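Film History Project Report: Who Gets to Tell the Making-of Story?
Tuesday, November 23, 2021

I picked this topic because I'm a sucker for movies about people making movies (my roommates can confirm, they've suffered). My plan was to look at one tiny production and see how its behind-the-scenes version compared with what ended up on screen. I went with Grurngate, a family drama about a projectionist and her estranged father, shot over one very rainy May.

The company behind it, Udent, put out two things: the feature, and a production diary that runs roughly 100 pages. I read the whole diary before watching the movie, which was probably a mistake! I kept waiting for scenes that had been dropped, especially the long argument in the ticket booth that the writer, Nghiêm, went on and on about in the early entries. It's down to 2 lines in the finished cut.

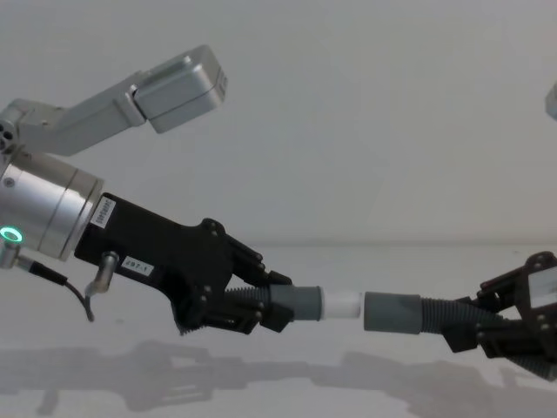

So I started keeping a log. Every time the diary mentioned a scene, I wrote down whether it survived, got trimmed or vanished. I found 8 scenes that were gone completely, and most of them were the father's. He's a lot nicer on paper. In the movie he mostly grunts and fixes things, and I liked him better that way, though my study group did not agree with me at all.

The only screening I could get to was at the Nestunis, a 400-seat house with terrible sound in the back rows. I had to rewatch the last act at home to catch the dialogue, and I changed two entries in my log after that. If I did this again I'd watch the movie first, take notes cold, and then open the diary. I'd also like to track down the shooting script, but my email to Udent hasn't been answered yet.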